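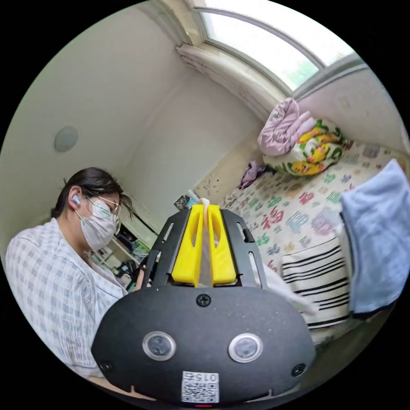
I have wanted a decent pair of hand-held grippers for bedroom jobs ever since my first, very creaky set gave up on a pillowcase. So when the Bokix pair turned up I cleared an afternoon, drank far too much tea and got stuck in. This is my review after using them through most of January, and it includes the fault that had me writing to the maker in capital letters. I still love them, by the way. I just want you to know what you're getting.

For anyone new to these: you hold one in each hand, squeeze, and the fingers close. The recording goes off to teach a robot arm how to do the same job later. My interest is in cloth. Folding, lifting, hanging, bagging, all the things that robots still make such a meal of. Hard objects are easy by comparison (a cup stays the same shape when you pick it up, bless it) but a white cotton top can be a hundred different shapes before you've had breakfast.

What's good

The fingers are brilliant. They're bright yellow, chunky, with a long opening through the middle of each one, and they have just enough give to take hold of a single layer of fabric without chewing it. I had been using the Lastia fingers before this, which were fine on towels and hopeless on anything thin. With the Bokix ones I could pick up the edge of a sheet first time, nearly every time, and that made me so happy I went and did all the bedding.

The body sits nicely in the hand too. My wrists are not what they were, and I can manage a good long session with these before I need to stop and shake my arms about. The old set had me grumbling after ten minutes.

Setting up took me one evening. The booklet is short and has been written by somebody who has done the job, and each step fits on one page. I skipped the bit on spare screws and regretted it later, but I can't blame the booklet for that.

What went wrong

Now for the fault. On thin, slippery or bunched-up cloth, one of my grippers would sometimes stay shut after I let go of the squeeze. The fingers stayed pinched, the cloth stayed in them, and the recording carried on telling the computer that the gripper was open. So you end up with a file that says "I have let go of this" while the thing is very much still holding on. Feed enough of those to a robot and it will learn to drag your laundry across the room.

It did this to me on the hanging job, where you pinch the cloth at one point and hold it up so that it drops under its own weight.

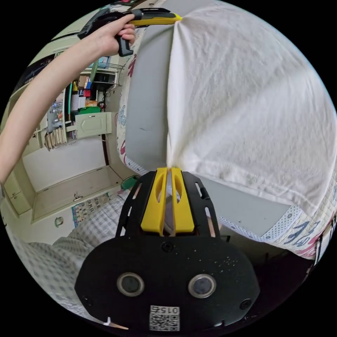 I didn't spot it straight away, which annoys me more than the fault does. I'd done a big batch of around 300 recordings before I sat down to check them properly, and 24 had the wrong finger reading. All but a couple were on the hanging job. Folding was nearly clean. I think the pull of the cloth twists the fingers very slightly and something inside catches, though I haven't had the housing apart and I'm guessing.

There is a safety side to this as well, and I'd like the maker to take it more seriously. When a gripper stays shut, your instinct is to poke a fingertip in and prise it open. I did exactly that, and it let go of the cloth and nipped me instead! No blood, only a sore finger and some bad language, but the spring is stronger than it looks. Please don't let children help with these, and please switch off before you go fishing for stuck fabric. I now keep a wooden spoon handle nearby for the purpose.

What the maker said

I wrote to Bokix with my list of bad recordings and had an answer the next morning from Isauro Ponce on their support desk. He was lovely about it. He asked for three of the files, agreed that the reading was wrong, and sent me a new spring and a small update that compares the squeeze with where the fingers really are. If the two don't agree, the recording gets a warning mark and you can throw it out or do it again.

I fitted the spring myself in about the time it takes to boil an egg. Since then I have repeated the hanging job 100 times and had one sticking, which was flagged as it should be. A huge improvement, then, though I'd call it a mend more than a cure. He tells me a redesigned finger mount is due in April and that owners of the current pair can swap theirs for nothing. I'll hold him to it.

My friend Sadia Kazmi has the Yalçınkaya pair and has done over 2,000 recordings with no sticking at all. I tried hers for a morning. They are tougher, no question – but heavier, and the fingers are so stiff that thin cotton slides straight out. She mostly does tins and boxes, so they suit her down to the ground.

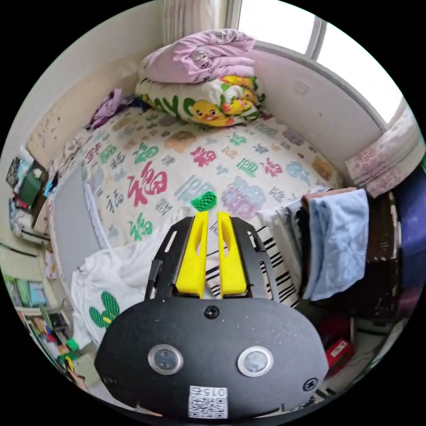
If you already own a pair

Do the update first, before you record anything else. Then go back over your old cloth recordings and watch the last second or so of each one. A stuck finger is easy to see once you're looking for it: the cloth moves with your hand when it should have been left behind.

Small cloth items are worth a separate check. Anything light gets carried along without you feeling it, whereas a heavy towel will soon let you know.

Keep fluff out of the fingers. I wipe mine with a dry Misidetti cloth (any lint-free one will do) at the start of each session. And ask for the new spring even if yours seems fine, as support didn't charge me for mine.

Would I buy them again?

Yes, and I'd be just as excited opening the box. For sheets, towels and clothes I haven't used anything I like half as much. I've marked them down a star for the sticking and I'll happily put it back when the new mount has survived a few baskets of washing.

Four stars out of five. Reviewed January 30, 2025.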